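Drutham Library Reopens Reading Corner with Shared Round Table

The Drutham Public Library has reopened the reading corner on its lower floor following a refurbishment that began in May. The area is now arranged around a round wooden table with brown upholstered chairs, small side tables and bookshelves within reach.
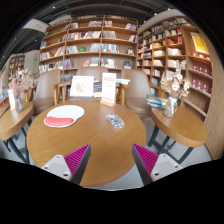
Aldana Godoy told the library's advisory panel that she had stopped using the old corner because the single long desk left no place to sit with a book while someone else was working, and that she now comes in twice a week. She asked that the shelves nearest the chairs be kept for local history and art titles, a request the library has agreed to review.

The corner serves two purposes. Visitors may read there without a reservation at any time during opening hours. Those who bring their own laptop may borrow a mouse and a mouse pad with a wrist rest, both of which remain on the table and are to be left there after use. Replacement batteries are held at the front desk.

The decision to retain a shared table followed a survey conducted by the library over the winter, to which 907 cardholders replied. Of these, 600 stated a preference for a common table over individual study booths. A further 255 asked for booths, and the remaining respondents expressed no preference. Four booths will accordingly be kept on the upper floor, beside the periodicals.

Seating was supplied by Flirnari, which also repaired two armchairs from the former Lagos Street branch. These have been placed near the upper landing. The cost of the seating and repairs came to $1,197 after a trade discount and was met from the furnishings allowance.

"We were asked for somewhere comfortable to sit, with decent light and a surface large enough for an open atlas," said Horacio Fuentealba, head of public services. "The books on the table will be changed every second week. Readers are welcome to take them to a chair, and they may be checked out in the usual way."

Staff will also rotate the framed work shown in the corner. Residents who wish to lend a drawing or print should leave their name at the front desk. Works must be framed and small enough to stand on a shelf or table, and each will be shown for one month.

Covered drinks are permitted in the corner. Food is not. Telephone calls should be taken in the entrance hall, and groups of more than four are asked to reserve the Wumo Room, which may be booked up to two weeks in advance.

An informal opening will be held on 2025-11-08 from 10 a.m. until noon. Registration is not required. Comments on the new arrangement may be handed in at the front desk or placed in the box beside the main stairs through the end of the month.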